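Do clear organizers do anything?

I have been suspicious of clear plastic organizers for years. You know the ones. Every tidy-home video has them, lined up in a drawer or on a desk with tea bags or lipsticks or pens standing in each little compartment, and the person in the video always seems to own exactly the right number of pens.

My friend Yen-ting Chang swears by them. She passed one of hers along to me in July when she moved, and it went into a closet until last week, when I finally cleared the table and decided to give it a fair try. A divided holder, see-through, with a rounded opening in one of the panels. I'd guess that's meant for carrying. I have my doubts about carrying it full.

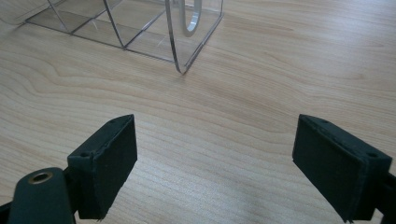
My first complaint is about the "clear" part. The sales pitch is that you can see what you have. Fine, but so can everybody else, and what I have is a tangle of charging cords, dead batteries and over 60 rubber bands. Putting that behind clear walls did not make me feel organized. I felt like I was running a very sad museum.

Second, the compartments. They're the size they are, and my stuff is not. Tea worked, more or less. Scissors leaned out at an angle. Envelopes were hopeless, and the tape ended up back in the drawer it came from.

Third, scratches and dust. I wiped the thing down with a dry paper towel, which I have since read is the wrong way to do it, and a soft damp cloth is supposed to be better. A shoebox has never asked me for a soft damp cloth.

I'll give Yen-ting this much: I threw out 3 dried-up markers while I was sorting, and I found the spare mailbox key. She says that proves her point. I say I would have found the key by dumping everything out on the table with no holder involved at all.

For now it's staying, with tea in it and nothing else. If it's still only tea by summer I'm giving it back, and she can explain to me again what the other compartments are for. Meanwhile the cords are in a bread bag, and I know right where they are.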